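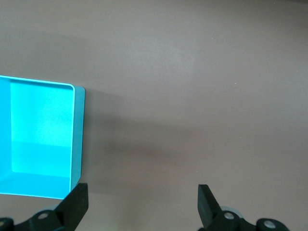
So the payroll export at Birness had a bug that only came out at night, and I was the one who'd told everybody it was fixed.

My phone went off at a quarter to four. It was Ülle, and she doesn't say hello when she's on call. "It's doing the thing," she said.

"Which thing?"

"The 107 thing."

Oh, I knew the 107 thing. The job would chew through 107 records, happy as you like, then sit there holding a lock until something upstream got bored and killed it. Then it started over and did the same 107 again! I'd added a retry in April and felt pretty smart about it.

I made toast and logged in. Record 108 was a man named Evander Moffat, hired in 1995, and his file looked fine to me. Name, address, bank, all there. I ran him by himself and he went through in a blink.

"Run him after the others," Ülle said.

I did, and he hung. I swapped him with the next person and she hung instead (sorry, Marisa Lo Presti, whoever you are).

"It's not him," I said, with my mouth full.

"No. Count your connections."

We had 4 in the pool. My beautiful retry was grabbing one each time and never handing it back – so Evander was just the poor guy who showed up when they were all gone.

I typed one line and pushed it. We watched the number climb past 108, then 200, then all the way up to 700.

"You going to tell Ilze in the morning?" Ülle asked.

"Tell her what?"

"That it's fixed."

I looked at the toast for a while. "You tell her," I said.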